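Cuatro meses peleándome con la fruta

Ya sé que prometí una entrada sobre el viaje a Dzene, pero llevo desde febrero metida hasta el cuello en los experimentos con dos brazos y me apetece contarlo mientras lo tengo fresco (y mientras todavía entiendo mis propias notas).

La pregunta es bastante simple. Si enseñas a una política por imitación a mover piezas de fruta entre platos de colores, ¿qué aprende? ¿Aprende "el mango va al plato rosa" o aprende "lo que esté a la izquierda va al centro"? Con las demostraciones de siempre, las dos cosas coinciden tantas veces que el modelo no tiene ningún motivo para distinguirlas. Y claro, elige la barata, la posición.

Lo que probamos en Orness fue barajar. Recogimos 133 demostraciones teleoperadas, y en 60 de ellas cambiamos el orden de los platos justo antes de empezar, sin tocar la instrucción. El resto se quedó con el orden fijo. Luego entrenamos dos políticas, una solo con las fijas y otra con todo, y las evaluamos con colocaciones que ninguna había visto.
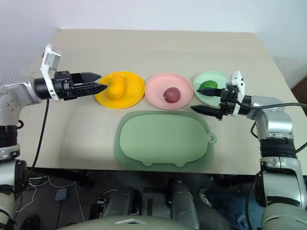
Los dos brazos sobre la mesa, con el mango en el plato amarillo.

La combinación del mango en el plato amarillo me trae de cabeza. Amarillo sobre amarillo, el contraste es malísimo, y yo estaba convencida de que ahí se nos iba a caer todo. Pues no tanto. La política barajada agarra el mango con bastante soltura y donde se lía es al soltar, que duda entre dos platos, abre un poco la pinza, vuelve a cerrarla... da hasta ternura verla.

En números: de 51 intentos por política, la entrenada con orden fijo acertó el plato en muy pocos cuando cambiábamos la disposición, y casi siempre iba derecha a la posición de costumbre, con una seguridad pasmosa. La otra mejoró muchísimo. No pongo aquí el porcentaje porque Birutė Kazlauskienė, que codirige esto, quiere repetir la evaluación con otra semilla antes de que yo vaya por ahí presumiendo, y tiene razón.

También hay una pega de la que se habla poco en los artículos, y es la comparación en sí. La política barajada ha visto más demostraciones, así que parte de la mejora puede venir simplemente de tener más datos. Estamos entrenando una tercera con el mismo total pero todo en orden fijo, a ver qué sale. Tendríamos que haberlo hecho desde el principio - lo tenía apuntado en la libreta, subrayado y todo, y me lo salté por las prisas.

Otra cosa que me sorprendió fue el reparto entre brazos. No le decimos a la política cuál usar, y con los datos barajados empezó a elegir el más cercano a la fruta en casi todos los casos. Hubo 2 intentos en los que quiso usar los dos a la vez y tuvimos que parar. Para etiquetar los fallos usamos Indent, que es un poco tosco pero te deja marcar el instante exacto del error, y repasando los vídeos se ve que esos dos arrancan igual, con las pinzas bajando al mismo tiempo.

Lo siguiente es quitar el color de la instrucción y decir solo "el plato vacío", que me da bastante miedo. Si alguien ha probado algo parecido con Flurico o con cualquier otro entorno simulado, que me escriba, por favor, me interesa sobre todo cómo generáis las disposiciones nuevas. Y lo de Dzene cae en la próxima entrada, con fotos del lago.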